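Section 4: Setting Up the Arm for Kitchen Tasks

Hunbridge Robotics Club Student Handbook
April 4, 2020
By the Hunbridge Build Team

You've finished the wiring section, your arm passes its self-test, and now comes the really fun part: getting Pato to work on a real counter! Kitchen tasks are the heart of the Olivares Challenge, and they're a terrific way to learn, because a kitchen has shiny things, round things, slippery things and things with cords, all within reach of each other. Take your time with this section. A team that sets up well gets far more practice runs in an afternoon.

Before you start

You'll need the arm, its power supply, the clamp base, the Birirov controller, a tape measure, masking tape and a cutting board. Two students should be present for every session, one driving and one on the stop button.

CAUTION: Unplug any toaster, kettle or other heating appliance near the arm before you power up. Leave them unplugged until the arm is parked.

4.1 Mounting the base

1. Wipe the counter and let it dry completely.
2. Set the base near the front edge, facing the backsplash. Check that the clamp pads sit flat on the stone or wood.
3. Tighten both clamps by hand until snug, then give each a quarter turn more. Don't use a wrench, as you can chip a stone edge very easily.
4. Push the base gently from each side. If it rocks, loosen everything and start again from step 2.

NOTE: The base plate is 200 mm wide, so measure your overhang before you carry everything into the kitchen. (Our first team skipped this and had to haul the whole kit back out to the garage!)

4.2 Running the cables

1. Plug the controller into the arm first and the wall second.
2. Leave a generous loop of slack at the elbow. The arm needs it when it reaches forward, and a tight cable will pull the wrist off its target every time.
3. Tape the power cable down where it leaves the base.
4. Move the arm by hand through its full reach with the power off. Watch the loop the whole way and re-tape if it catches on anything.

CAUTION: Keep arm cables and appliance cords from crossing. If they have to share a side of the counter, tape a label on each plug.

4.3 Laying out the work area

1. Place the cutting board in front of the gripper, long side facing you.
2. Mark its corners with masking tape so you can put it back in the same spot after cleaning.
3. Put one light, empty plate on the board for your first runs. Save the food for later.
4. Set your source tray or box beside the board. Low sides are easiest for beginners.
5. Slide jars, bottles and anything breakable to the back of the counter.

You don't have to clear the counter bare. A bit of everyday clutter is great practice once your team is comfortable, and the Olivares judges love to see it handled well.

4.4 First power-up

1. Stand clear and call out "Power on."
2. Switch on the controller and set the speed dial to 38. Leave it there for your first session.
3. Run the HOME routine, then hover the gripper 110 mm above the board.
4. Open and close the gripper 2 times. Listen for clicking, which usually means a loose finger screw.
5. Lower slowly to the board and stop just before you touch it. Save this position as BOARD.

If the arm drifts sideways on the way down, go back to 4.1 and check your clamps before you change anything in the software. Once BOARD is saved you're ready for your first pick, and it's a wonderful feeling when it goes well! Garlic cloves and lemon halves are both on the December practice list, so try them early and write down your grip settings for each one in the team log.
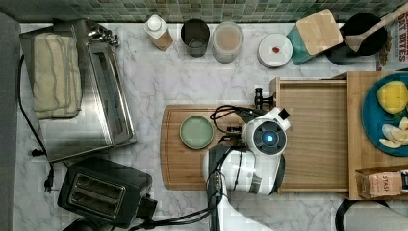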